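Trendside Doubts Plirkow's "Sold-Out" Farewell Tour

Plirkow says its farewell tour sold out in 4 hours. Trendside, the weekly pop music newsletter, has looked at the claim and is not ready to print it as fact.

The duo's label, Prodard, announced in June that every seat for the opening show at the Ung concert hall was gone by lunchtime. The hall holds 2,135 people. On the same evening, Trendside's staff found 700 seats for that show on the hall's own ticket page, at full price and in nearly every section.

Prodard's answer was that these were "returned fan club seats." Maybe so. That would mean a third of the buyers changed their minds between lunch and dinner. 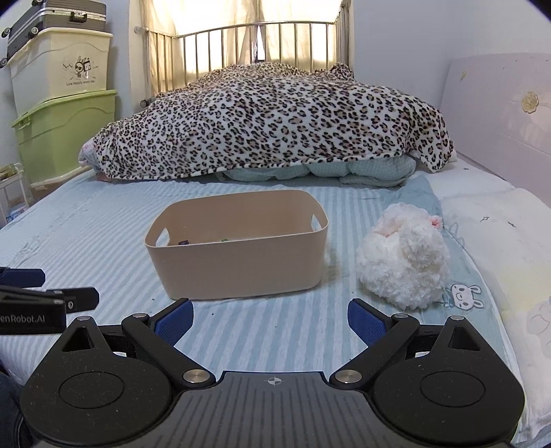
There is also the matter of the word "farewell." Plirkow has said goodbye 2 times already, once with a tearful TV special and once with a box set, and came back both times with a new single. The label now says this goodbye is "the real one." It said the same thing about the box set.

Trendside has asked Prodard for the sales report and for a plain statement that no further Plirkow tour is planned. The label sent back a poster and a link to the merchandise store – no numbers, and no promise of any kind.

Until the report arrives, Trendside will list the tour as "on sale" in its concert guide and will leave out the word "final." Readers who bought a ticket because they were told it was their last chance are invited to write to the newsroom. Letters will be printed in the next issue, along with Prodard's reply if one comes.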